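What is a choreographer, and do dances really need one?

If you go to see a dance show, you will probably find a line in the programme that says "choreography by" and then a name. Often that person is not on the stage at all. They didn't dance a step, and yet their name is printed bigger than the names of the people who did. Is that fair? Let's look into it.

What the word means

Choreography comes from two old Greek words, one for dancing and one for writing. So a choreographer ought to be someone who writes dances down. Most of them don't. They stand in a room with the dancers, show them things, change their minds and ask to see it again. Ways of writing dance on paper do exist, with lines and little blocks for arms and legs, but they take a long time to learn and plenty of dancers can't read them.

So who makes up the steps?

Grown-ups will tell you that the choreographer does. Be a bit careful with that answer. Sometimes it is true. Sometimes the choreographer says "cross the room as if the floor is sticky" and the dancers invent everything that happens next. The choreographer then picks the bits to keep.

Nayara Frota has danced in the Grosdale company and has also made pieces for it. We asked her how much of her last piece she had made up herself. "The beginning," she said. "Then I was mostly saying yes or no to other people's good ideas."

That is still a job, and quite a hard one. Think of a story your whole class has written together. Somebody has to decide which parts go in, or it will never end. But you might still wonder whose name should go on the front.

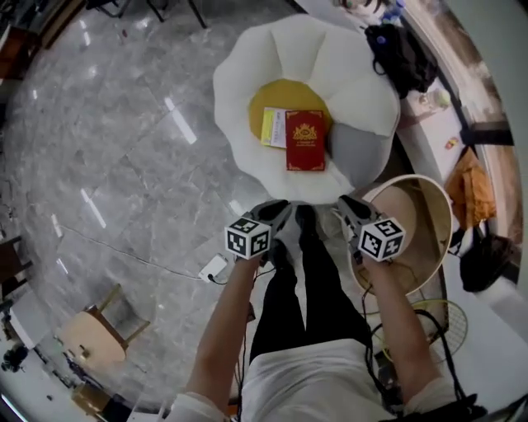

Page last changed: 2025-02-08
Is every dance made by a choreographer?

No. Lots of the dances people do at weddings and street parties have no known maker. Someone's aunt learned them from someone else's aunt. Playground dances are the same. Ask who invented the one your school is doing now and you will get several different answers, all of them very sure.

There is also improvised dance, where the dancers decide what to do while they are doing it. Some people say this is the freest kind of dancing there is. Perhaps. Watch the same dancer improvise on two evenings, though, and see whether a favourite spin or a favourite way of falling over comes back. Bodies have habits, just as you might always draw the same sort of tree.

Does a dance have to mean something?

Programmes can be very grand about this. A piece called Perusum, made by Minoru Sakai, came with a note of 474 words explaining that it was about memory, rivers and time. We read the note twice. Then we watched the dance, and we saw people running, stopping, and lifting one another up. It was exciting to watch. We can't say we noticed a river.

You don't have to find what the note tells you to find. If you thought it was about a bus queue, then you had a good look and that is what you saw. You can also think a dance is boring, even if the audience is clapping. Try to say which part was boring, and why – that is much more interesting than just saying "I didn't like it".

Test it yourself

You need one friend and a bit of clear floor.

1. Make up four movements. Teach them to your friend without talking.
2. Ask your friend to change one of them.
3. Do the new version together, first fast, then very slowly.
4. Each write down, in secret, who made the dance.

Compare your answers. If they are different, you have found the thing that choreographers and dancers still argue about.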